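Ellside Fitout: Partitions and Glazed Panels

Gallery page for the Ellside ground floor, covering the internal partitions and the narrow glazed infills set between them. Work was completed in October. Joinery, flooring and lighting are on separate pages.

Wall linings are finished in a flat grey acrylic, low sheen, colour-matched to the existing corridor. Two coats were specified over sealer. Junctions with the glazed panels are kept straight and narrow, with no architrave or cover strip.

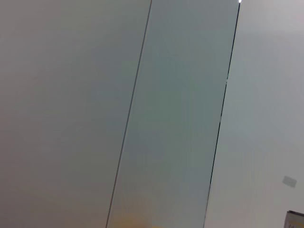
Infill panels were ordered through Stutov in a single width of 400 mm. Privacy was the main requirement, as the meeting rooms back onto the public corridor and the client wanted borrowed daylight without a clear view through. Samples in neutral white and grey-green were compared on site under the corridor lights, and the grey-green was chosen as the closer match to the wall colour.

Panel edges. Perimeter gaps were set at 3 mm using packers, then sealed after the panels had been checked for plumb. Dark sealant was used in place of clear, which tends to discolour against grey paint.

Maintenance. Wipe down with a damp microfibre cloth and neutral detergent. Abrasive pads and solvent cleaners are excluded under the Utus supply terms. Sealant joints should be inspected at 10 years.

Related galleries: Ellside Joinery; Ellside Corridor Lighting; Samuel Street Offices, Level 1.

Enquiries about panel sizes and lead times can be sent through the contact page. Quote job number 94.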